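3.2 Cell layout and daily upkeep

The book-filing cell is one of three tabletop cells at the Skiltex site, and the only one that has kept the same layout since the start of the study. It has two arms, one on each side of a table with a marble-patterned top. Each arm ends in a five-fingered hand covered by a black glove. The target is a blue plastic file holder with slotted side walls, placed in the middle of the table where both hands can reach it. Books are set down flat on either side before a run.

We chose gloves over bare fingers after early tests in which paperback covers slid out of the grip. The knit wears fast at the fingertips. Gloves are replaced after every 40 runs, or sooner if loose fibers show up in the wrist view. Over the whole study the cell completed 1,466 runs, and 351 of them were stopped by the operator. Most of those stops were traced to a glove that had turned on the hand or to a holder that had moved.

The red and black cables are left on the outside of the arms so they can be checked by eye. An earlier sleeve hid a worn cable for several days - we have not used sleeves since. Figure 4 gives the view from the fixed camera and the view from a wrist camera. 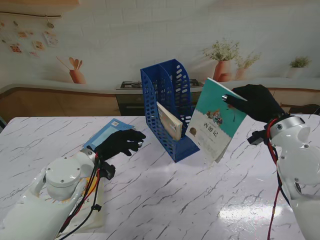
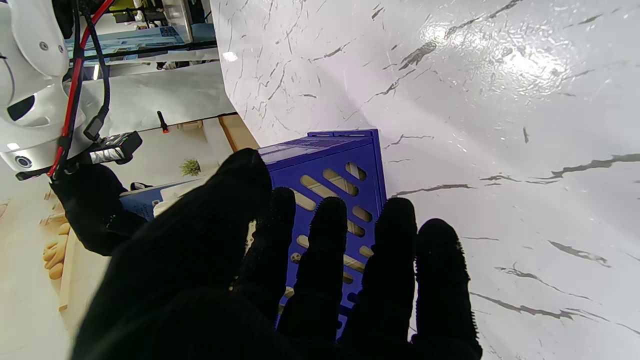

Figure 4. The filing cell with the blue holder between the two hands. First view: fixed camera, with the right hand gripping a paperback by its upper corner. Second view: wrist camera, with a gloved hand open in front of the holder.

3.3 Checks before a run

The operator follows the same short list each time. The gloves are pulled down until the fingertips are snug, and both hands are opened and closed once at low speed. The holder is then lined up with a paper template, which is taken away before the run begins. Glare from the glossy tabletop can wash out part of the wrist view, so the room lights are kept at one setting - changing them means repeating the camera check.

Wrist screws are tightened every 3,000 grips. Octavio Toledo did this work until February, when Abenezer Gidey took it over using the same written steps.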